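Collecting demos for a tray sorting task — how much should I vary the setup?
Posted in Robot Learning / Data Collection
8/9/24

I'm gathering teleoperated examples for a desk-sorting policy. Two arms, one table, small items that go into compartment trays. One person drives both arms, and each episode is one item picked up and put into a tray. I have 188 episodes so far and the goal for this round is 400.

The first policy I trained on them does well when the tray is where I usually put it. If I slide the tray over by the width of one compartment, the gripper still goes to the old spot and lets go over a divider. It looks to me like it has learned the place on the table and is ignoring the tray.

The wrist view seems fine. The item stays in view while it is being carried, and so does the tray under it.
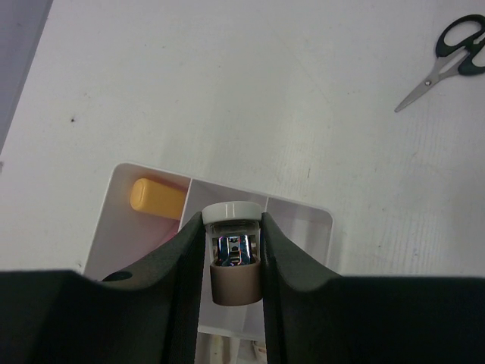 Wrist view, small capped container held over the tray, scissors left out on the table.

My questions are these. Should I throw out the 188 and start over with the tray moved every time? Is it worth leaving other items lying around, or does that just make it harder to learn? And does it matter that I always use the same arm for the same kind of item? I log everything with Ovari, so sorting episodes after the fact is not a problem. I also have a short text note on each one, but I wrote those by hand and they are not consistent.

I can add a second tray if that helps. I have two that match.

grellik_bench
Accepted

Don't throw them out. Episodes from one layout are still good for teaching the grasp and the release. The trouble is only that they are all you have, so the policy never had a reason to look at the tray.

What I would do with the remaining 212:

Move the tray before every episode, and turn it a little too. Do this before the arms leave their rest pose, so the move itself is not in the recording. If you do it in blocks (ten here, ten there) you get a few fixed spots and the policy will learn those few spots.

Pick the target compartment before you start, and write it down the same way each time. "Rear left" and "back left" should not both be in your notes. Go back and fix the old notes while you are at it. It's dull work but it took me one afternoon for a set larger than yours.

Leave other items out. They don't have to be sorted in that episode. If the table is always clear except for the thing being picked, the first stray pen will throw it off.

Swap arms. If the left arm always gets the bottles, then "bottle" and "left arm" are the same thing as far as the model can tell.

Use both trays. I run two of them side by side with the long edges touching, one arm on each side, and it makes the choice of compartment a real choice. The fixed camera needs to see into both, so check that before a long session. With my layout a gripper can hide the near end of a tray, and I plan the rest pose so the other compartments stay in view.

One more thing, on the drops. When you let go over a divider by mistake, keep going and fix it, then tag the episode. I keep those in a separate group and mix in a few. Don't mix in episodes where you gave up.

Check the cables as well. If you start reaching farther than you used to, the slack at the wrist that was enough for the old layout may not be enough now. 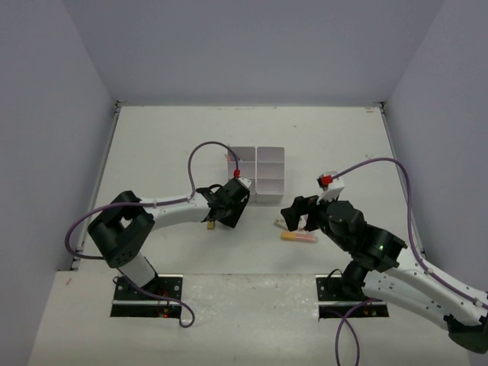
Other replies

diker_two

Agree with most of the above, but I would not go straight to random positions. I tried that with a Kjærgaard tray set last year and my success rate on everything dropped until I had a lot more data. What worked was a sheet with 10 positions marked on it, shuffled, and then random offsets from each one. You end up covering the table more evenly than you do by hand. People who think they are placing things at random mostly put them near the middle.

Also hold some out. Keep 2 positions that never appear in training and test only on those. Otherwise you won't know if it got better or if you just gave it more spots to memorize.

On starting over: no. Train on the old set plus the new one, but watch the balance. If nearly half of the data is the old layout, it still pulls toward that spot. I'd sample the old ones less.

See-through containers are a pain, by the way. If you have clear ones, get extra episodes with them on a white table.

tablecam

same problem here, different arms. it was my camera, it got bumped between sessions and I never noticed. compare a still from day one with a still from today before you record anything else

Comment from the original poster on the accepted reply

Thanks, this is what I needed. I checked and every one of my left arm episodes is a bottle or a capped container, so that explains the other odd thing I was seeing. Going to do the marked sheet from the second reply with the two trays, and I'll hold out two positions. Camera still matches day one — checked that too. Will post numbers when I get to 400.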